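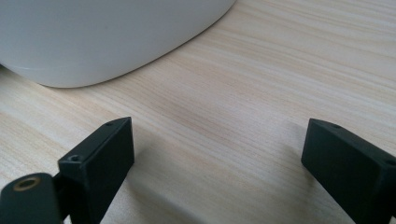
Vulleck Hard Wax Oil is a clear finish for indoor timber, sold in tins for tables, worktops, shelves and floors. It is a blend of plant oils and hard waxes that soaks into the surface and leaves a thin, low-sheen layer on top. On a pale tabletop with fine, wavy grain, the choice of finish matters a good deal, as most oils will push a blond colour towards yellow or orange. Vulleck comes in two versions, Clear and Pale, and the Pale version has a small amount of white pigment to hold the colour close to that of the bare timber.

Product code: 3473
Finish: matt or satin
Tin sizes: 250 ml, 1 litre, 2.5 litres
Coats needed: 2
Clean-up: white spirit
Made in: Cladstead

Which version to choose

Use Clear on oak, walnut, cherry and any timber you want to look warmer. It deepens the colour by about the same amount as wiping the bare surface with a damp cloth, and that is a good way to test before you buy.

Use Pale on ash, maple, birch, beech and light pine. Do not use it on dark timber, where the pigment collects in the open grain and shows as a grey haze. If your table has been stained, test Pale underneath first and leave it overnight.

Both versions can be used under our Tekirura maintenance oil, which is sold separately.

Preparing the surface

Old varnish, paint and polish must come off completely. Hard wax oil has to reach the timber and will peel from anything that stops it. Furniture that has been sprayed with silicone polish should be wiped down several times with white spirit before sanding, changing the cloth often.

Sand with the grain, starting at 100 or 120 grit and finishing at 150. Going finer than 180 closes the surface and the oil will not take properly. Vacuum the dust and wipe over with a cloth barely dampened with white spirit. Let it dry before you open the tin.

Veneered tops can be treated in the same way but need a light hand with the sander. Work by hand near the edges.

Applying

Stir the tin well with a flat stick and do not shake it. Pale needs stirring again every ten minutes or so while you work, as the pigment settles.

Put on a very thin coat with a brush, a short-pile roller or a lint-free cloth. Work along the grain and finish each board or section before starting the next. After fifteen minutes, wipe off anything still sitting wet on the surface. Too much oil is the usual cause of a sticky finish, and the only cure is to wipe back with white spirit and wait.

Leave for 8 to 10 hours in a ventilated room. Rub over lightly with a fine non-woven pad, remove the dust and apply the second coat in the same way. A third coat adds very little and we do not recommend it.

The surface can be used with care after 24 hours. Keep water off it for a week, and leave rugs, table mats and lamps off it for two weeks. Full hardness takes longer in a cold room.

Looking after it

Wipe with a damp cloth and a little washing-up liquid. Do not use bleach, cream cleaner, spray polish or a steam mop. The finish stands up to water, wine, tea, coffee and most cooking fats if they are wiped up within a reasonable time. Hot pans will mark it.

When an area starts to look dry, clean it, let it dry and rub in a small amount of Tekirura. There is no need to sand the whole top. Deeper scratches can be sanded out locally and patched with the original product.

Safety

Rags used with this product can heat up and catch fire on their own as they dry. Soak them in water straight after use and lay them flat outdoors to dry before putting them in the bin. Wear gloves and keep windows open until the smell has gone. Store the tin tightly closed, away from frost and out of the reach of children.

Ordering and delivery

Tins are sent from our Cladstead warehouse on a next working day service if ordered before noon. We cannot send this product by air. Trade customers can order the 2.5 litre tin in cases of four.

Sample sachets of both versions are available and cover a patch large enough to judge the colour. Please order one if you are unsure, as opened tins cannot be returned.

Other products in this range

Saliba Floor Oil, code 1299
Tekirura Maintenance Oil, code 367

Page last updated March 21, 2018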